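Getting More Life Out of a Kitchen Sponge

I get more mail about sponges than about ovens and drains put together, and I can see why. We all have one, we all suspect it of something, and most of us keep it a good week longer than we should (I include myself here!).

My own habit is to start a fresh sponge on the dishes and, after a week or so, demote it to the countertops. Snip one corner when you move it down a step, so there's never any doubt which is which. Once it starts to crumple and won't spring back, it goes under the sink for muddy boots and the garbage can.

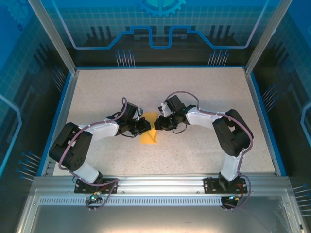
A yellow sponge on a speckled tabletop. Light, speckled tops are forgiving about crumbs, so wipe them even when they look clean.

For everyday wiping, wring the sponge out well, fold the crumbs in toward you and rinse it under warm water — a dripping sponge only moves the mess along. Stand it on its edge to dry overnight. I used to leave mine flat in a saucer in our old kitchen in Olutby, and oh, the smell.

If you buy the big packs, as I do, keep the spares in a dry drawer and put out 4 at a time, one for each job. They're easier to grab that way, and you'll be less tempted to nurse a sad old one through to September.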